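I read the Hollis County forest carbon agreement over the weekend. It is 167 pages with the appendices. The county board votes on it in November. I'll go through what's in it and what I think is missing.

Background for people outside the county. Hollis owns a block of woods above the Clultau River. It came to the county through unpaid taxes a long time ago. There's a gravel road in, two gates, and a snowmobile trail the club keeps up.

The county has logged it on and off. Timber money goes to the general fund. In most years it isn't much, and in some years it's nothing.

The proposal: a company called Landasico enrolls the woods in a carbon offset program. The county agrees to cut less. The carbon the trees hold is measured, credits are issued, Landasico sells them, and the county gets a share.

The term is 40 years. Every person now on the board will be long gone from it by the end. I'm not saying that to be dramatic. It affects how the exit terms should be read, and I'll get to those.

First thing people asked me: does this close the woods? No. Hunting, fishing, the trail and firewood permits all stay. Section 4 is clear on that and I have no complaint about it.

Second thing: is it the whole property? No. It's 600 acres on the north side. The south side stays under the old timber plan.

That split matters more than it sounds. If you cut less on the north side and then cut more on the south side to make up for it, the air doesn't see any difference. The word for this is leakage.

The agreement handles leakage with a flat deduction of 8 percent. That number is applied no matter what happens on the south side. The county could double the cut there and the deduction would stay the same.

I asked at the Rendier meeting whether the county would put a cap on south side cutting. The answer was that the timber plan is a separate matter. It is a separate document, sure. It's the same forest and the same forester.

Now the baseline, where most of the money is.

Credits are paid on the difference between what the woods hold and what they would have held without the deal. So somebody has to write down what would have happened without the deal. That's the baseline.

The baseline in Appendix C assumes heavy cutting on the north side starting right away. I went back through the board minutes looking for any plan to do that. I didn't find one.

There's a reason the north side hasn't been cut hard. It's steep, the lower road washes out, and the last contractor who bid on it walked away. The foresters know this. It's in their own notes, which the county posted.

If trees were never going to be cut, then paying to leave them standing doesn't keep any carbon out of the air. The buyer on the other end still gets to count the credit against a smokestack somewhere. That's my main objection and the rest is smaller.

I talked with Siham Awwad about this. She works on forest accounting and has read a lot more of these than I have. She said a baseline like this one is common and that it passes review under the rules as written.

She also said passing review tells you the math was done by the rules. It doesn't tell you the rules fit the place. I thought that was fair.

She suggested asking for a baseline built from the county's own harvest records. It would mean fewer credits and less money. It would also be a lot easier to defend if a buyer or a reporter came asking. 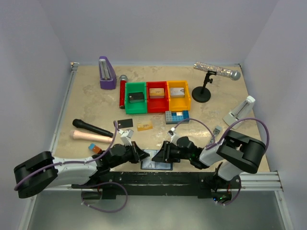
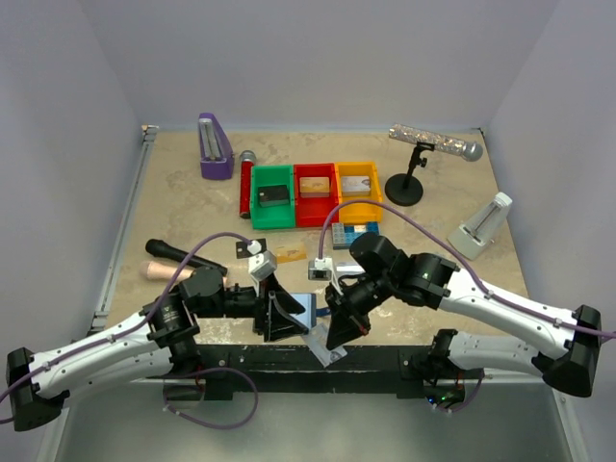
Continuing. On reversals, meaning what happens if the trees burn, blow down or get eaten.

A share of the credits goes into a buffer pool. If there's a fire or a beetle outbreak, the pool covers the loss and the county doesn't owe anything. That's standard, and it's a decent setup as long as the pool is big enough.

What I can't find is how the pool share was worked out. The risk worksheet is listed in the table of contents and the page is blank in the public copy. I've asked the clerk for it.

We've had dry summers. We've had ash dying all along the lower river. I'd like to know if either of those went into the risk score before anyone votes.

Intentional reversals are different. If the county cuts more than allowed, the county pays. Section 11 says it pays at the market price on the day, whatever that turns out to be. There's no ceiling.

So a future board that needs timber money in a bad budget year could find that cutting costs more than it brings in. Maybe you think that's good, because it keeps the trees up. I mostly do. It should still be said out loud at the meeting.

The exit terms. The county can leave early by buying back every credit issued up to that point. Landasico can leave with written notice and owes nothing. Those two are not equal and I don't see why the county would sign that as written.

Landasico can also sell its side of the contract to another company without asking. The county can't assign its side without consent. Same complaint.

Who does the measuring? Plots get remeasured on a schedule by a crew that Landasico hires. An outside verifier checks the work. The verifier is paid by Landasico too. That's how it's usually done in this market. I'd ask for the plot data to be public.

Public plot data costs next to nothing. It's a spreadsheet. The high school forestry class could check a few plots in an afternoon with tapes.

Now the other side, because there is one and I don't want to skip it.

Murray Mahuika has land next to the north block and supports the deal. His point is that the county has never had a steady reason to leave those woods alone, and a contract gives it one. Boards change their minds. He's watched it happen with the gravel pit.

He's right about the gravel pit.

He also pointed out that "no plan to cut" today isn't a promise for the next few decades. Mills change, prices change, somebody fixes the road. I agree with that. I'd just answer that the baseline has the cutting start immediately, and he didn't have an argument for that part.

The money could do some good too. The draft resolution mentions culverts. Undersized culverts on the Clultau tributaries are the biggest flood problem we have, and replacing them is the kind of climate work that helps people here directly.

But "mentions" is the right word. The resolution says revenue may be used for culverts. It doesn't set any aside. It goes in the general fund the same as timber money unless the board says otherwise.

What I'd want changed before a yes vote:

A baseline that uses the county's own harvest history.

A limit on south side cutting for as long as the north side is enrolled.

The risk worksheet released with the rest of the packet.

Exit terms that bind both parties the same way, and a ceiling on what the county can owe.

Revenue put in a separate account for culverts and road drainage, written into the resolution as "shall."

I don't think any of that kills the deal. It would make it smaller. A couple of board members told me smaller might mean Landasico isn't interested. If the project only works with the baseline in Appendix C, I'd want to know that now.

A few replies to questions I've been getting.

Someone asked if I'm against offsets in general. I'm skeptical of them. I'd still look at each one. There are projects that paid for trees that really would have come down, and I'd support one of those here if there was one to be had.

Someone asked if the state has to approve it. It doesn't. There's a bill that would require a state review of carbon contracts on county land. It has sat in committee all session. The forestry people I know want it, and so do most of the towns.

Someone asked if the tribe downriver was consulted. There's a letter in the packet saying notice was sent. There's no reply in the packet and no record of a meeting. I'd call that notice and leave it there.

Someone asked where to read the thing. The county website, under board packets, not under forestry. It's a scan, so you can't search it. The clerk's office in Rendier has a paper copy at the counter.

There's a public walk of the north block on Saturday. Meet at the upper gate, since the lower road is out again. The county forester will be there and is good about answering questions. Wear boots.

Written comments go to the clerk and have to be in by noon the day before the vote. Put the section number in if you can, it helps them sort.

I'll post the risk worksheet when I get it.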